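## Recording the "pick from box" task

Please read this before your first session with the two hand-held grippers.

1. Put the box on the floor and drop the objects in. Do not arrange them – a mug on its side is good for us.
2. Start with both grippers open above the rim.
3. Take out one object, slowly, and put it on the floor.
4. Say "end" and stop the recording.

Each object needs 40 examples. If you drop something, keep the file and write "drop" in the Mondulon sheet. Questions go to Zewditu Tekleab.
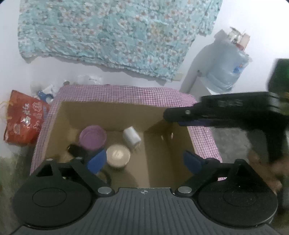

*Step 2: both grippers at the box, mug on its side*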